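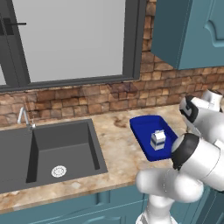
La ventana y el muro de piedra de la cocina, en render.

Foro Siron > Deportes > Fútbol regional
Tema: ¿Se juega o no se juega el derbi Jusotberg - Jirnwood?

ladrillovisto
3 de octubre de 2022
Abro hilo porque en el de la jornada ya vamos mezclando tres discusiones y una de ellas es sobre empanadas. Resumen para los que llegáis de nuevas: la federación ha reducido la liga a 10 jornadas y, con el nuevo calendario, Jusotberg y Jirnwood caen en grupos distintos. O sea, que este año no hay derbi. Los dos clubes dicen que están "explorando alternativas", que en el idioma de los clubes significa que alguien ha mandado un correo.

patadon_y_arriba
Pues mira, un disgusto menos. El último lo perdimos 6-2 y todavía me lo recuerda mi cuñado en cada comunión.

granate_viejo
Cuando dices "lo perdimos" supongo que hablas de Jirnwood, porque yo recuerdo esa tarde con muchísimo cariño.

patadon_y_arriba
De Jirnwood hablo, sí. Gracias por la delicadeza.

lateral_zurdo
Yo no lo veo para tomárselo a risa. El derbi es la única taquilla decente del año para los dos. En una jornada normal vamos al campo los de siempre y un perro. Si quitas ese partido, luego no preguntes por qué el segundo equipo juega con las camisetas de hace cuatro temporadas.

ladrillovisto
De acuerdo con lo de la taquilla. Lo que se comenta es jugarlo como amistoso en diciembre, durante el parón, en el campo Jacobs, que es neutral y tiene focos.

granate_viejo
Tiene focos, sí. Que se enciendan es otro tema.

norte_bajo
Un derbi amistoso no es un derbi. Es un entrenamiento con gente enfadada. Los entrenadores sacarán a los juveniles, a la media hora habrá ocho cambios y acabaremos aplaudiendo a un portero de quince años al que no conocemos de nada. Para eso prefiero que no se juegue y volver el año que viene con ganas.

lateral_zurdo
@norte_bajo el año que viene igual tampoco toca. Los grupos se hacen por kilómetros y nadie garantiza que vuelvan a juntarlos. Cuando una costumbre así se pierde un par de temporadas, luego cuesta recuperarla.

norte_bajo
Por kilómetros, dice. Estamos a dos pueblos de distancia y a nosotros nos mandan a jugar a la costa. El que hizo los grupos tenía el mapa del revés.

la_del_fondo_sur
A mí lo de los kilómetros también me intriga. He sumado nuestros desplazamientos y salen 360 solo en la primera vuelta. Con el derbi dentro nos ahorrábamos el autobús de un domingo y podíamos ir andando, como toda la vida, insultándonos con educación por el arcén.

patadon_y_arriba
Lo de "con educación" lo dirás por tu lado del arcén.

granate_viejo
Una pregunta seria, por una vez. Si se juega en Jacobs, ¿valen los carnés de socio o hay que pagar entrada? Porque el día de la presentación tampoco valían y me enteré en la puerta.

ladrillovisto
No se sabe. En el bar del campo dicen que media entrada para socios de los dos equipos, pero en el bar del campo también dijeron que fichábamos a un delantero serbio.

lateral_zurdo
El serbio llegó. Lo que pasa es que era lateral y de Murcia.

norte_bajo
Bueno, sigo pensando que es un error, pero si se juega, voy. Que conste que voy a quejarme.

la_del_fondo_sur
Te guardo sitio. ¿Llevas tú las pipas?

norte_bajo
Las llevo - con sal, y no admito debate.

ladrillovisto
Cuando los clubes publiquen algo lo pongo en este mismo hilo. Lo de las empanadas, por favor, en el otro.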